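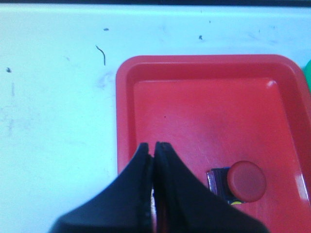 White tabletop, smudges and dark specks.

May 28, 2026
Adelino Brandão

Prono rebound board, second facing, and a very good day at Tavares.

Picking up where I left off. The old facing was dead along the bottom edge and the ball came off it like it had hit a mattress. Niltano's keepers were polite about it but they had stopped using the lower half, and low shots are the whole reason they wanted the thing. So: new Lileck sheet on the front, same back frame, same legs, and a new rubber strip between the sheet and the bottom rail.

First thing to write down is that the strip matters more than the sheet. I did not expect that. With the sheet bolted straight to the rail the low rebounds were fast and horribly loud, and the ball kicked up off the grass at odd heights. With the strip in, the bottom comes alive in nearly the same way as the middle. You can play a firm side-foot pass into it from the edge of the area and it comes back along the ground, at pace, where you can hit it again first time. I must have stood there doing that for far longer than the test called for. It's a lovely feeling when the board gives you the ball back properly!

Durability. We did 400 strikes on the sheet before anybody trained with it, all aimed low and left of center where the last one failed. No cracks. There is a dull patch where the ball lands most and the surface feels a bit rougher under the palm there, but the rebound from the patch is the same as from clean sheet as far as I can tell. For comparison, the old facing went at strike 166, in that same spot, with a split running up from the bolt hole. I'm fairly sure now that the bolt hole was the problem. The new holes are slotted and I left the washers loose enough that the sheet can creep a little when it gets hot. Colleagues, please don't tighten these. I know they look loose. They are supposed to.

I want to get to 800 before we hand the board over for good. Same spot, same ball type, and then look at the holes with the washers off.

Tilt. This was the fun part. Until today the legs gave us upright and one fairly steep lean, nothing between. The new pin plate moves in steps of 3 degrees, and it completely changes what the board can do. Notes by setting:

Upright: flat returns, best for passing and first touch. Anything struck above knee height dies a bit and drops short, so keepers get little out of it.

One step back: my favorite by a mile. A driven low shot comes off and rises to about waist height by the time it reaches someone in the six-yard box. It looks just like a parried ball. The forwards saw that before I did and started running in on it without being asked.

Two steps back: good looping returns for headers and for keepers coming to claim. Needs a clean strike, though. A scuffed one goes straight up and lands on the wrong side.

Three steps back: too much. The ball went over the fence and we all had a walk. I would leave the hole in the plate because somebody will want it for volleys, but I'd mark it.

The drill that came out of it: board at the near post, one step back, keeper set as if for a shot from the far side. Server hits the board hard and low. The keeper has to read the rebound and either hold it or push it wide, with a striker arriving. The second ball is live. What I love is that the keeper can't guess, since a few inches' difference at the board is a couple of yards at the other end, and yet it isn't random in the way that a bumpy board is. A good server learns to place it. The coaches picked this up straight away and began calling targets.

We played it as a small game at the end, keepers and defenders against forwards, and it was about as loud as I have ever heard that training ground. The keepers won the first round by staying deep and pushing everything wide. The forwards then worked out that if the second runner held back a yard or two, the ball pushed wide came right to her. So the defenders dropped, so there was room in the middle, and so on. I've read a lot about second balls and how goals come from them, and watching a group solve it live off a piece of sheet on legs was worth the drive.

Things that went wrong, so that they're on paper:

The left leg sinks. The turf by the near post is soft from the sprinklers and after a long run of hard shots the board had turned a little toward goal. It was hard to see by eye, but the keepers felt it right away, because the rebounds were coming in behind them. Wider feet, or a cross plate under both legs. I prefer the cross plate, it would also stop people kicking the feet out of line when they move it. Drawing to follow.

The pins are fiddly with cold or wet hands. I was fine, but I made them and know which way they twist. Two of the players tried to change the tilt and gave up. A bigger ring on the end would do. I'd also like them tied to the frame with a cord. One went missing in the grass and I found it with my boot.

Noise is better but still there. From upright it's a thud, from two steps back it's more of a slap. The strip only runs along the bottom. I might try short pieces of it up the sides, though I'm a little wary of deadening the edges and ending up back where we started. Try one side only, and compare.

The handles are in the wrong place. It takes two people to carry and the balance point is lower than where I put them, so it wants to tip forward onto your shins. Easy fix, move them down before the next visit.

Ball pressure. Worth its own paragraph. Half the bag was soft at the start and I nearly wrote down a pile of nonsense about the tilt settings before I noticed. A soft ball off the new sheet loses most of its liveliness and rises less. Pump everything up before testing, every time, and write the pressure in the book next to the session. I threw out the first batch of notes for this reason and started over. The notes above are all from the second go.

On the sheet itself, a few words, as we'll be asked. The Lileck material cuts nicely with a fine blade if you go slowly, and chips if you don't. I chipped one corner and rounded all of them to match, and they look better rounded anyway. Safer too, with people diving near it. File the cut edge afterward and run a cloth along it, and if the cloth snags, keep filing. Foam goes over the top corners and down both sides to knee height. The foam on the right side had already started to peel by the end, so glue alone won't do there and I'll add a clamp strip behind it.

Feedback from the players, as near as I can remember it. The keepers like that the ball comes at them with some bend still on it. The old board killed all the spin. With this one, a shot hit with the inside of the foot still curls after the rebound, less than before but enough to make you adjust your feet. I hadn't thought of testing for that at all and now I badly want to. Simple way: mark a spot on the ground, same server, same strike, one run with curl and one without, then see where they cross the line. Chalk would do it.

The forwards want a smaller one they can carry in one hand. I keep turning this over. A low board, half the height, fixed lean, for close finishing. It would be light and quick to build and there is enough offcut for at least one try. I've sketched it on the back of the previous page. If it works I would rather have two small ones than one big one for shooting practice, because you could set them facing in from either post and then there is real chaos in the box.

Niltano would like the finished board in place for September, and that seems very doable to me. The frame is sound, the sheet is good, and what remains is feet, pins, handles and foam.

To do before the next trip to Tavares:
- cross plate for the legs, cut and drilled
- rings and cords on the pins
- handles down to the balance point
- clamp strip on the right side foam
- side strips, left only
- mark the last tilt hole
- pump, and the gauge that works
- chalk
- finish the strike run, then washers off and check the slots

Left the board folded flat against the shed at the ground, pins in the blue bag.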